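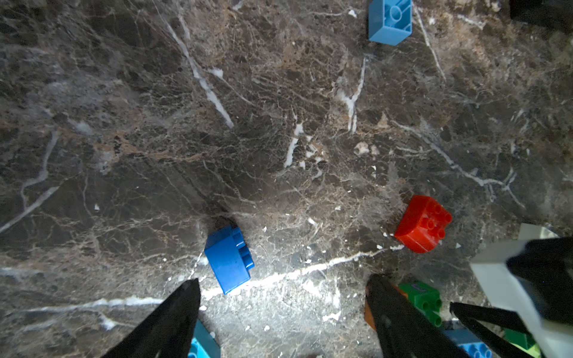
My sister-in-law swears that plastic building bricks will ruin a marble table, and I don't buy it, but I would like to hear from somebody who has lived with one before I tell her so. We have a low table with a polished marble top, brown and gray, and it has become the place where the bricks get dumped out. It gets ordinary kid use. The red one with the curved front is exactly the kind she complains about, because she says the studs are "like little drill bits" when it gets pushed around upside down. There are also white crumbs on the stone near the bricks most days and I will admit I have not been strict about wiping them up first.

What I've read so far is not much help. Half the pages are selling a play mat. The other half are selling a sealer. The Wuvard people have a stone sealer they say makes a table "family safe," and the guy in the store told me one coat is good for 200 play sessions, which is a number I would love to see somebody prove. Who is counting the sessions?

So my real questions are these. Does the plastic scratch polished marble, yes or no? If not the plastic, then what does? And is a sealer going to do anything about scratches, or only about juice?

I've had the table since April and I am not moving it. I am also not buying a mat unless someone can give me a reason that doesn't end in a coupon code.

Posted by tabletop_doubter, Sep 3, 2024

Home | Ask | Browse Topics | Floors and Counters | Kids' Rooms | Sign In

Update from tabletop_doubter

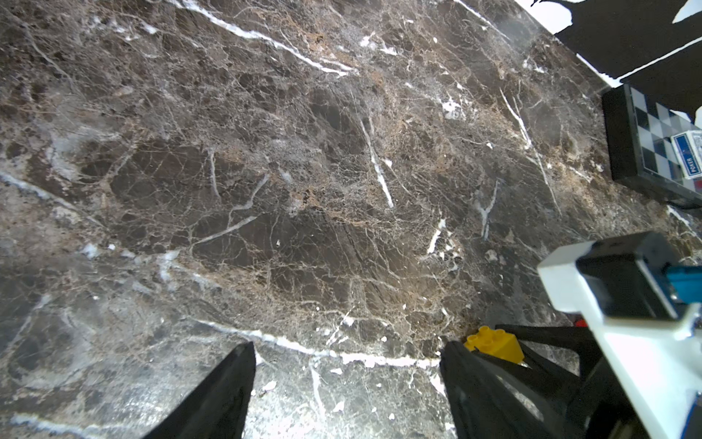

She came over again and ran her finger along the top and announced there was a scratch, so now I need a way to tell scratches from stone. I have looked at this table more in one evening than I did in all the months before. The long white vein that comes in from the upper left looks like damage if you are in the mood to find damage, and so do the short white streaks. The stone also goes kind of hazy gray where the light hits the polish. She thinks the haze is wear. I think it's glare. I caught my fingernail on nothing at all, anywhere near that yellow brick or away from it, and I went over the whole top twice. Is the fingernail thing even a real test, or is it something people repeat?

grout_and_about

The fingernail test is real but it only tells you about scratches deep enough to catch a nail. You can have a patch of fine scratching that feels smooth as glass and still shows up dull. What you want is a flashlight. Turn off the room lights, lay the flashlight nearly flat on the stone and look along the beam. A vein stays the same color all the way and does not throw any kind of edge. A scratch shows up as a bright hair that changes when you swing the light side to side. Then do the same thing on a part of the top where the bricks never go, so you have something to compare to. People skip that part and then they panic over what the stone looked like the day it left the shop.

For the haze, move your head. If the gray patch moves with you, it's light from a window or a lamp. If it stays put, something has happened to the polish in that spot.

Now the main question. The plastic those bricks are made of is softer than marble. Marble is soft for a stone, and I have seen plenty of tops get chewed up, but a clean plastic brick sliding on a clean top is not how it happens. What does the damage is grit. Sand off a shoe, a grain of something from the yard, the stuff that collects in the bottom of a toy bin. It gets under the brick, a kid leans on the brick and pushes, and then you've got sandpaper with a handle. So I would care a lot less about the studs than about what's under them. Bread crumbs are not going to do it. But you can't tell a bread crumb from a grain of sand by looking at it from the couch, so wipe anyway.

Rinse the bricks too. Put them in a mesh bag, swish them in lukewarm water with a little dish soap, let them dry on a towel. The hollow undersides hold more dirt than you'd believe. I did a tub of 800 used ones for my own kids and the water at the bottom of the sink had a layer of sand in it.

On the sealer, your suspicion is correct. The usual kind soaks in and slows down stains. It has nothing to do with hardness. I can't tell you what's in the Wuvard one, but if the label says it stops scratches I would want to know how, and "200 play sessions" tells you nothing.

And it won't save you from acid. Orange juice, lemonade, vinegar cleaner – those eat the polish and leave a dull spot, sealed or not. If I had a marble table with kids at it I'd be policing the drinks and leaving the bricks alone.

Idahosa

get a mat. we had the Trernard roll-up one and never had a problem with our table. ours is not marble but same idea

tabletop_doubter replying to Idahosa

I appreciate it, but if your table isn't marble and it had a mat on it the whole time, I don't know what that tells me about marble without a mat. What is it made of?

Idahosa

oak I think. it was 22 dollars on sale so not a big risk. the edges curl up though

quarry_kid_again

I mostly agree with the first answer but want to push on a couple of things.

"Softer than marble" is fine as far as it goes. The polish is the thin part of the story. You can dull a polished surface with repeated rubbing from things that would never cut a groove in it, and I wouldn't promise anyone that years of bricks being dragged over the same spot will leave no trace. I also wouldn't promise that it will. I've never seen a fair test of it, and I have looked. What I have seen is people blaming the toys for rings left by glasses.

Second, dropping. A brick dropped from kid height on the middle of a marble top does nothing that I have ever been able to find. A full bin dropped on the edge or a corner is a different matter, because edges chip. If your table has a sharp square edge I'd worry about that before I worried about anything on the flat part.

Third, building does less than sorting. When kids stack, the bottom brick mostly sits still and everything happens up in the air. The raking back and forth through a big pile to find one particular piece is where all the sliding comes from. We keep ours in shallow trays for that reason and only the pieces being used go on the stone. That is a habit and it cost nothing.

As for fixing it, if the flashlight does show fine scratches, please don't go at them with a kitchen powder. Marble polishing powder exists and it works on small dull spots if you're patient, but test it underneath or on the back edge. Deep scratches are a job for someone with a machine and pads, and I'd get a price before deciding the scratch bothers you.

tabletop_doubter
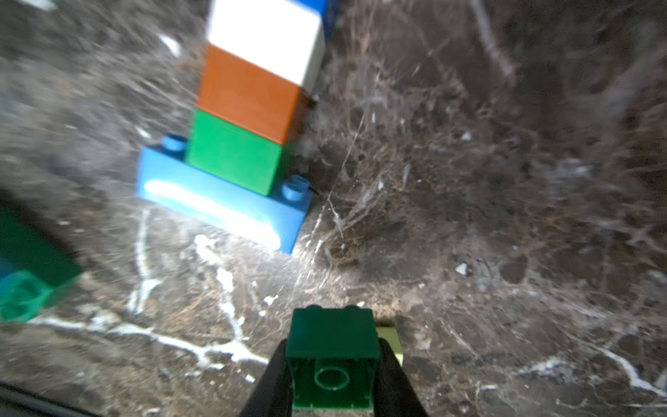

Light blue on the bottom, then green, orange and white.

Okay, I did the flashlight. Every line I was worried about kept its color and had no edge, including the big one she pointed at. I found one bright hair near the corner where we set the lamp down, and there are never any bricks over there, so draw your own conclusions. The gray patch moved when I moved.

I am going to rinse the bricks and start wiping first. I'll try the trays, though I have doubts about how long those last. No sealer for now. I asked Wuvard by email what the 200 is based on and got back a picture of the bottle.

For the person who mentioned edges, mine are rounded. Would you still worry about chips, or does that mostly take care of it?

quarry_kid_again

Mostly takes care of it. Rounded edges can still chip if something heavy lands right, but I wouldn't lose sleep.

Related in Floors and Counters

Is the Prerkunura stone cleaner any different from dish soap and water?
Dull ring on marble after lemonade, can it be polished out at home?
Felt pads under a lamp base, do they trap grit?
How do you wash a big tub of used building bricks? (2,212 views)
Trernard roll-up mat edges will not lie flat
Sealed marble still stained, what did I do wrong?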